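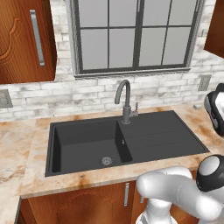 I spent most of Saturday in a museum of flying machines and I am still buzzing, so you're all going to have to hear about it.

The museum is at Vurnuneck, on the old airfield, and I'd been meaning to go since January when a friend sent me the leaflet. It's two buses and a long walk up a lane with no pavement. The main hangar has a leaky corner with a bucket in it and the best collection of early gliders I've ever stood next to. I mean properly next to! There's a low rope and then there's the wing, and you can see the stitching where the linen goes over the ribs.

I'd always thought of gliders as the bit at the front of the book that you skip to get to the engines. I take it all back. The star of the place is the Lenia, which was built in a barn by two brothers who made farm carts for a living, and once you know that you can't stop seeing it. The skid underneath is a sledge runner. The fittings at the wing root are the same sort of thing you'd find holding a tailgate on. They flew it off the hill behind the village and the longest flight in their notebook is 166 yards, written in pencil and underlined twice. The notebook is in a case beside it, open at that page, and I must have stood over it for a good quarter of an hour (sorry to the family waiting behind me).

What I loved is how much of the notebook is about weather and glue. Pages of it. Which glue went off in the damp, which cloth sagged, what happened when they varnished on a cold morning. There's one whole page on a goat that ate part of the tailplane. You don't get that from the big histories, where everyone seems to go from kite to aeroplane in a paragraph.

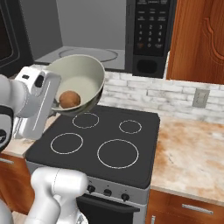
The second room is given over to the Gunano, a little high-wing monoplane from a good deal later, and it's the only one you can climb into. So I did. I'm not tall and my knees were still up against the panel. There are hardly any dials, and the compass is down by your left foot, so goodness knows how anyone read it in a bumpy sky. The seat is a plank with a cushion tied on. It cruised at around 80 miles an hour, which sounds tame until you're sitting in it with your elbow hanging over the side and nothing between you and the outdoors but a bit of doped fabric.

A guide came over while I was in there and showed me how the rudder cables run back along the outside of the body, through a row of little leather guides. She let me push the pedals and I felt the whole tail move behind me. I may have squeaked.

Upstairs there's a gallery of models and letters, and that's where the Âu lives. It's a flying boat that never got past the model stage, which is a crying shame as it's gorgeous, all long curved hull with the engines perched up on struts like herons. The letters next to it are a row about money that goes on for years and gets ruder and ruder. I'd have liked more on the hull shape and where the idea came from. The label only says "designer's own model" and gives no date at all. If anybody reading knows anything about it, please, please leave a comment, I've looked in every book I own.

A few practical bits if you fancy going. The café does soup and a cheese scone and shuts early. Wear a coat, the hangars are freezing even in sunshine. They take cards in the shop but not on the door. And leave time for the shop, where I bought a reprint of the brothers' notebook and a cut-out balsa kit of the Lenia that I have already glued to the table.

There's a talk on early wing coverings on Tue 30 May, in the evening, and I've booked. I'll take proper notes this time. I want to ask about the varnish, and whether anyone has tried to build a copy of the Lenia and fly it off the same hill, as I'd happily stand in a wet field to watch that.

2 comments
Share this post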